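Skiltside Publishes Results of Hand-Held Gripper Comparison

Two designs tested side by side; findings open to partner laboratories from June

PURNHOLM — Skiltside, the independent test house for automation equipment, today released the results of a comparison of two hand-held gripper designs used to record manual tasks for robot training. The study was carried out at the company's Purnholm site with Zeltico, which supplied the camera modules, and Canpolat, which made the gripper bodies and jaws.

Hand-held grippers let a person perform a task directly while a camera on the tool records the motion. The recordings are later used to teach a robot arm fitted with the same jaw. Buyers have had few ways to compare one tool with another before placing an order, and suppliers report their figures in different forms.

Operators completed 2,000 recorded trials, divided equally between the two designs. Each trial consisted of picking up an object, moving it to a marked position and releasing it. The object set included cups, folded cloth, cable connectors and small boxes. Both designs used the same camera module and the same recording software, so that differences in the results could be traced to the jaw and the body.

"Our members asked a plain question: which tool gives usable recordings at the end of a working day?" said Dilek Güneş, Director of Testing at Skiltside. "A short demonstration does not answer that. We kept operators working through full sessions and logged every trial that had to be thrown out, along with the cause."

Of the 2,000 trials, 387 were rejected during review. The most common cause was loss of camera tracking during fast turns of the wrist, followed by cable drag and incomplete closing of the jaw. The wide-jaw design had fewer rejections on cloth and boxes. The narrow-jaw design did better on connectors, where operators needed a clear view of the contact point. Neither design led in every category, and Skiltside has not issued an overall ranking.

Sessions were held in an open, wood-floored room at the Purnholm site, with tables and work areas in use nearby. Skiltside chose the setting over a closed test cell so that recordings would include ordinary lighting and people in the background. 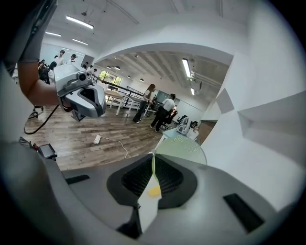

Changes Planned for the Second Round

Canpolat will revise the cable exit on both bodies in response to the findings. Operators reported that the cable pulled against the wrist when the tool was raised above shoulder height, and several asked for a lighter lead. Zeltico will supply an updated camera module with a shorter exposure time — a change expected to reduce tracking loss in fast movements.

"The rejected trials were the most useful part of the report for us," said Anjani Osman, Product Manager at Canpolat. "We had put most of our effort into the jaw. The operators' comments sent us back to the cable and the balance of the body."

The second round will repeat 200 trials from the first with the revised hardware and add 9 new objects, among them clear containers and soft packaging. Test procedures will otherwise stay the same.

Availability

The full report, the object list and the operator instructions will be available to partner laboratories from June. Laboratories wishing to run the procedure with their own equipment may apply to the Skiltside testing office in Purnholm.

About Skiltside

Skiltside tests grippers, arms, cameras and controllers for manufacturers and research groups. Its reports are prepared under a common procedure and shared with all participating suppliers before release.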